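Filed under: Tutorials / Control Software / Two-Arm Setups
7 min read

Keeping Two Arms in Step: A Simple Handoff Layer for Cloth Tasks

By now you probably have two arms that each behave well alone. You can send either one a target, it gets there, and the gripper opens and closes on command. Lovely! Now you want them to hang up laundry together, and suddenly one arm is reaching through the spot where the other one lives.

I spent most of June on this with our setup, and the fix was smaller than I expected: a thin layer that sits between the task script and the two arm controllers and decides who may move where. We call ours Meris. You can write your own in an afternoon (mine was a long afternoon, but I kept stopping to play with it).

What you need before starting

Two arms with working position control, one shared clock, and a planner that accepts keep-out boxes. I use Flollport for planning, and the names below follow its habits, but any planner with named regions will do. You also want a calibrated transform from each arm base to the table. If that part is shaky, go back and fix it first. Every zone you draw later depends on it.

Step 1: Cut the table into zones

Draw boxes in table coordinates, not in arm coordinates. Ours are called rack, middle, basin and tub. Keep the list short. I started with 19 zones and spent two days hunting a deadlock between two of them that were barely wider than a gripper. Merging them down to a handful made the whole thing easier to read.

Let zones overlap a little at the borders, and treat an overlap as belonging to both. An arm passing through it has to hold both locks.

Step 2: Give every zone one owner

Each zone has an owner field that says left, right or free. Before a move, the script asks the planner for the swept path of the whole arm, checks which zones it touches, and asks for all of them at once. Asking for them one by one is how you get two arms politely waiting for each other forever.

Use the whole arm here, links and all! My first version only checked the fingertips. It looked great in simulation and was useless on the table, where the long upper link is the thing that gets in the way. 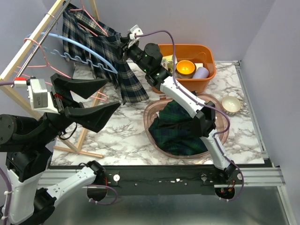 Step 3: Add the cloth to the plan

A skirt in a gripper hangs well below the fingers, and your planner has no idea it exists. So attach a box to the gripper whenever the state is "holding". I make it as long as the garment's longest side and a bit wider than the grip. It's crude and it works surprisingly well, even with pleats.

Remove the box only when the release is confirmed. In our script that takes three checks in a row with the fingers wide open and no cloth found between them by the wrist camera.

Step 4: Write the handoff as states

I use five: reach, hold, offer, share, release. The giving arm stays in "offer" until the other one reports a grip. Then both enter "share", and this is the only state where two arms may own the same zone. Cap the speed there and turn down the grip force on the giving side before it lets go.

Every state gets a timeout. Ours is 5 seconds for "share" and longer for the rest. On a timeout, both arms stop where they are and keep their grip. Please don't have them go home on their own. Two arms heading home with one skirt between them is a tug-of-war.

Step 5: Log ownership next to joint data

Record the zone table at the same rate as the joints. We run at 60 Hz and the extra columns cost next to nothing. Saithong, our little replay viewer, colors each zone by owner, and watching that strip beside the joint plots has taught me more than any debugger. Stuck locks show up right away as one long bar that never changes color.

Step 6: Test it slow and empty

Run the full sequence with no cloth at about a tenth of normal speed, then again with an old dish towel. Try killing one arm's process in the middle of "share" and check that the other one holds still. Do that before you raise the speed.

The zone file and state table from this page are in the Ferkcombe examples folder, under handoff. Change the box sizes to fit your own table before you run anything.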